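The 16 Minutes

posted in: short fiction, kitchens, Nullach stories

Sixteen minutes till the landlord's man. She had the keys to give back and the closet wasn't done.

White shelf, white wall, white everything. Somebody had painted the Cleston flat in one go years back, doors and hinges and all, and you could never find the edge of anything. She ran her palm down the wall till it hit the panel. There. Buttons. The heating thing.

It had come with the place. No booklet. Three winters and she never learned it. You pressed one and it clicked and then later the pipes knocked, or they didnt. Her sister had a system. Press, wait, press. Her sister had gone off to Prultow with the good kettle and the system.

Boxes. Tape. Where was the tape.

She'd put it down on the sill, no, the bath. Went to look. Found a fork in the bath. Put the fork in her coat pocket, it would travel to Urrutia like that and she'd find it in spring and wonder.

Twelve minutes.

The deposit was 800. She had worked it out on the back of an envelope, what 800 would do – first month's bus pass, a lamp, a real pillow. The man had said on the phone that everything had to work. Everything, he said. The heating also. So now she stood in front of the white panel with her thumb out like a kid at an elevator.

Press. Click.

Nothing. Pipes quiet. She counted in her head and lost her place and went to tape a box while she waited. The box said BOOKS and it was mostly shoes.

Press again. Harder. Her thumb slid off the edge and she said a word.

She thought about the first night here, snow on the skylight, both of them in hats, eating soup out of the pan. December. Her sister hitting buttons and laughing, saying its a submarine, we're going down. And then that knock in the wall, that one big knock, and heat. They had cheered. They'd really cheered, two grown women in hats.

Four minutes. Boots on the stair, or next door's. The stair always lied.

She put her ear on the wall beside the panel. Cool paint. Somebody's radio, a long way down.

Press, she thought. Wait. She had never once done the waiting. Two years of her sister yelling from the other room, wait, will you just wait.

So she stood there. Hands in her pockets, one on the fork. Didnt tape anything. Didnt look at her phone.

Press.

The bell went and the pipe knocked, both together, and she went down to let him in with her coat still on.
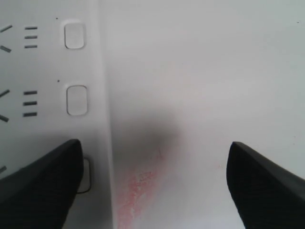 Did she get the deposit back?
All 800 of it, a month late, and she spent the first of it on the lamp.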